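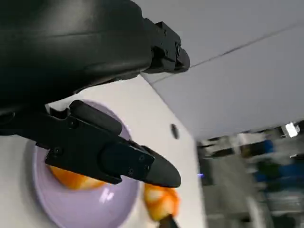

The Case for the Uncut Take

Malline, the second feature by Prasetyo Oei, contains a shot that lasts 17 minutes. A woman sorts letters at a kitchen table, leaves, comes back, and sorts them again in a different order. The camera stays at table height. Most of the complaints I have read about the film concern this shot, and most of them treat length as the fault.

I think the complaint measures the wrong thing. A long take is a constraint on the editor before it is a demand on the viewer. Once the cut is removed, emphasis has to come from blocking, from sound, and from changes in light. Oei uses all of these. The refrigerator motor stops partway through the second sorting, and the drop in background noise does the work that a close-up would do in an ordinary drama.

Compare Saber, his first feature. It runs 2 minutes longer than Malline and contains 574 cuts. Its dinner sequence covers similar ground, with a family dividing up papers after a funeral, and the editing assigns every glance a meaning. The viewer is told who is lying. By the end there is little left to check on a second viewing.

The usual defense of slow film is that it teaches patience. I find that weak. Patience is a property of the audience, and a director can't take credit for it. A better defense is that the long take keeps information available. In the kitchen shot, the letter that matters is on the table from the start, face up, and the viewer may look at it or at something else.

There are limits. The walk through Umedwood near the end of Malline is also uncut, but the path is straight, the sound is flat, and nothing enters or leaves. The method needs material to hold, and this section has too little. Cutting it by half would cost the film nothing.

I saw it on a Saturday at the Kasonon, which has 223 seats and a noisy projector fan. The fan was audible through the whole kitchen shot, and I would like to hear that refrigerator again in a quieter room.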